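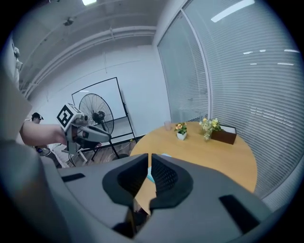 Flowers and a plant on a round table.

How Does Music Get Onto a CD?

Imis Kids > Sound and Music > How It Works
Written by Cremilda Pacheco
Last updated 31/03/2020

Your parents or grandparents may have a shelf of CDs at home. A CD looks like a shiny plastic circle with a hole in the middle. There are no tiny instruments inside it, and you can't hear anything if you hold it up to your ear. So where is the music?

The letters CD stand for compact disc. "Compact" means small. When CDs first went on sale in the 1980s, most people bought their music on vinyl records, which are much bigger, or on cassette tapes.

Words to know

Vibration: a very fast back-and-forth movement.
Digital: stored as numbers.
Laser: a narrow, strong beam of light.
Track: one song or piece on an album.
Master: the finished copy of a recording that all the other copies are made from.

Sound is a wiggle

Put your fingers on your throat and hum. You will feel a buzz. The buzz is your vocal cords vibrating. They push the air next to them, and that air pushes the air next to it, and so on until the push reaches somebody's ear.

A guitar string does the same job. So does the skin of a drum. Low notes are slow vibrations and high notes are fast ones. The lowest notes most people can hear vibrate 20 times every second. The highest ones vibrate thousands of times every second, and children can usually hear higher notes than adults can.

If you drew a sound on paper, it would be a wiggly line. A loud sound makes a tall wiggle. A quiet sound makes a flat one. A whole band playing together makes one very complicated wiggle, with all the instruments added up.

Turning the wiggle into numbers

A microphone catches the vibrations and changes them into electricity. The electricity goes up and down in the same pattern as the sound did.

Next, a machine measures the electricity again and again and writes down a number each time. Each measurement is called a sample. For a CD this happens 44,100 times in one second. Say the word "banana" and the machine has already taken tens of thousands of samples.

Why so many? Think of a flip book. If you draw only a few pages, the little figure jumps from place to place. If you draw a lot of pages, it moves smoothly. Samples work like the pages. With enough of them, the music comes back the way it went in.

The numbers are written in a code called binary. Ordinary counting uses ten digits, from 0 to 9. Binary uses only 2 of them, 0 and 1. It takes more space to write a number this way, but it is easy for machines, which are good at telling "on" from "off."

In the recording studio

Before there can be a CD, somebody has to play the music. We asked Aidan Ó Ceallaigh how his band, Lunutmont, made their album Rivera. He plays the fiddle.

"We didn't all play at the same time," he told us. "The drums went first. Then the bass, then me, then the singing. I had headphones on so that I could hear the drums while I played. I made a lot of mistakes, and you're allowed to go back and do that part again."

Each instrument was recorded separately. When everything was recorded, the band and a sound engineer listened to it all together and decided how loud each part should be. This is called mixing.
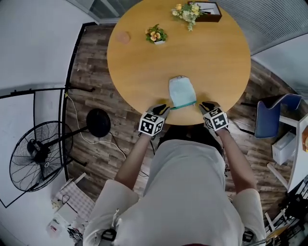 After mixing comes mastering. A mastering engineer makes sure the songs sound right next to each other. If the first song is very loud and the second one is very quiet, you would have to keep getting up to change the volume. The mastering engineer also sets the gaps between songs. Some albums have a short silence after each track, and on others one song runs straight into the next.

Then there is the order to choose. Lunutmont wanted the fastest song first. Their singer wanted the slow one last, and that is how they did it.

Making the disc

At the factory, the code is turned into a pattern of tiny bumps. Factories call them pits, because from the label side they are small hollows in the plastic. The flat parts between them are called lands.

The pits are far too small to see. They sit in one long line that starts near the hole and curls around and around toward the outside edge, like the shell of a snail. If you could pull the line out straight, it would be more than three miles long.

A factory doesn't write each disc one bit at a time. That would be very slow. It makes a metal stamper that has the whole pattern on it, and the stamper is used like a mold:

1. Clear plastic is melted and pressed against the stamper.
2. The plastic cools and comes out with the pattern on one side.
3. A very thin layer of metal, usually aluminum, is put over the pattern. It works like a mirror.
4. A coat of clear lacquer goes on top to protect the metal.
5. The label is printed over the lacquer.

The discs for Rivera were pressed at a factory in Clirton in December. The band ordered 500 of them. A famous singer might order many thousands, and the steps would be just the same.

The discs go into cases, with a small booklet in the front and a printed card in the back. The card usually has the track list on it and a bar code for the store to scan.

Playing it back

When you put a CD into a player, a motor spins it. The disc turns fastest at the beginning, when the player is reading near the center. It slows down as the player moves out toward the edge. This is because a trip around the outside of the disc is longer than a trip around the middle, and the pits have to go past at a steady speed.

A laser shines up at the shiny side. When the light hits a flat part, it bounces back strongly. When it hits a pit, less of it comes back. A sensor watches the light and the player works out the code from the changes between strong and weak.

Now everything happens backward. The code becomes numbers, the numbers become electricity, and the electricity makes a speaker shake. The shaking speaker pushes the air, and the air carries the vibration to you.

How much music fits?

A music CD can hold up to 80 minutes. Some albums are much shorter than that. Lunutmont's is one of the short ones, and there is plenty of empty space near the outer edge of the disc.

Look at the shiny side of a CD under a lamp and tilt it slowly. On some discs you can find a ring where the shine changes a little. The music is on the inside of that ring.

Why does it make rainbows?

White light is a mixture of colors. The lines of pits are so close together that they spread the light out as it bounces off, and each color goes in a slightly different direction. You see a different one when you tilt the disc. Never use the sun for this – the reflection can hurt your eyes. A lamp works well.

What about scratches?

A small scratch on the shiny side often does no harm. The code has extra numbers mixed into it, and the player uses them to repair parts it can't read. A big scratch is harder to fix. The music may skip, or get stuck on the same moment over and over.

Scratches on the label side can be worse. The metal layer is just under the label, and if the metal comes off, the music stored there is gone.

Looking after a CD

Hold it by the edges or by the hole.
Put it back in its case when you have finished.
Keep it out of hot places, such as a car in summer.
If it is dusty, wipe it with a soft cloth in straight lines from the center out. Don't rub in circles.

Try it yourself

Make your own message in binary. You need squared paper and a pencil. Choose a short word and give each letter a code made of black and white squares. A could be black, white, white. B could be white, black, white. Write the code down on a separate piece of paper, then give both to a friend – they are the CD player now. See if they can read your word.

Next in Sound and Music: How Does a Record Player Work?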